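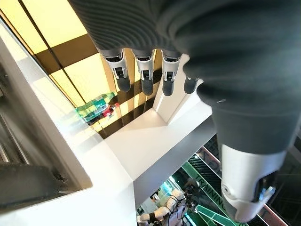 Minutes of the Shared Kitchen Meeting
Malinowski House, ground floor
25 Dec 2025

Chair and notes: Urszula Kwiatkowski
Present: residents of the ground and first floors
Apologies: the two upstairs households who are away until the new year

1. Last minutes
Read and accepted. The squeaking pantry door has been fixed and comes off the list.

2. Sink and counter
Urszula went over how the sink is meant to be used after meals. Dishes get scraped first, then rinsed over the sink, then go in the dishwasher or the rack. Metal dishes have been left on the counter overnight and the white top shows every ring. It was agreed that the counter is wiped down and left clear by 10 at night, holidays included.

The pull-down spray should go back up on the faucet after use. Ellumex quoted $24 for a new hose if the old one wears out. No order for now.

The slotted grate stays in the basin. It lifts out for cleaning and goes back the same day. Large oval dishes should be held over it with both hands while rinsing — two have been dropped since the fall and one of them dented.
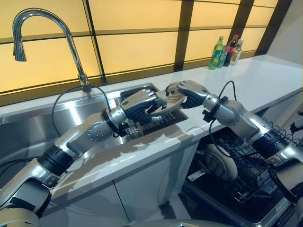
3. Dish rack
There was a longer talk about the black rack in the sink. One household would like it on the counter so that the basin is free for pots. Others said water then runs along the countertop and under the toaster. Vote taken: the rack stays in the sink. It can be lifted out for big pots if whoever moves it puts it back.

Plates go in on edge, leaning on the bars, with the large ones toward the back. Bowls go upside down on the dishwasher's top shelf and should not be stacked in the rack.

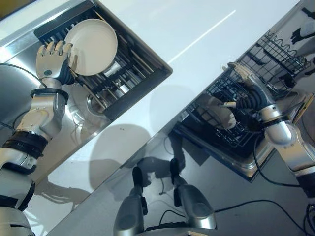 Knives are not to be left in the rack at all. They are washed by hand, dried and put back in the drawer. The drain also needs a look each evening, as rice and peel collect there and the basin empties slowly.

4. Dishwasher
The Rollara tablets are nearly gone. Urszula will buy a box of 17 from Pladitz to get through the holidays, and a bigger one after that. The filter was last cleaned by the first floor, so the ground floor has the next turn.

5. Money
The kitchen fund stands at $1000. The monthly share stays the same until April, when it will be looked at again.

6. Other business
Four dish towels are missing. Please check laundry baskets. A request for a second cutting board was put off to the next meeting — date to be posted on the hall board.

Meeting closed at 4 p.m.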